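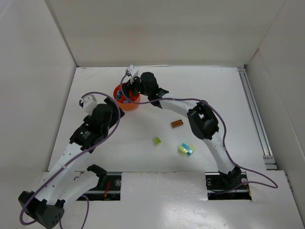
Issue 38, page 5

Cable work on the two-arm cell

The two-arm cell at Bulham was down on Monday morning for its March service. Marius Mocanu did the work and Liviu Lungu checked it over before the cell went back into use.

Most of the time went into the purple camera cables. Each one runs from the camera at the wrist back toward the base of its arm, and each needs enough slack for the full reach. The left one now follows the forearm, with a tie partway along, and goes around the outside of the elbow. The right one passes over the top of the elbow and makes a wide loop near the table edge before it comes back to the base. Marius wants that loop kept. An earlier cable was tied short and pulled out of its connector when the arm went to the far corner.

If you replace a tie, leave it loose enough for the cable to slide. Move the arm by hand through its full range before you power up, and watch the elbow while you do it.

The base openings were vacuumed and the fasteners beside the shoulder joints were checked for tightness. One on the right arm took a quarter turn. Please keep tools off the white ledge in front, and don't rest anything over the openings, as there is wiring inside.

The test run is the usual one: toy bricks on the table, orange container between the grippers, both arms picking. We ran 438 picks and stopped 12 times, mostly for bricks lying tight against each other. Liviu has put the stops in the Dreleo log with the arm and the time of each.

Still open: the left gripper closes a little late. Mukel is sending a replacement part, and the cell can be used until it comes. Report any cable rubbing to Marius.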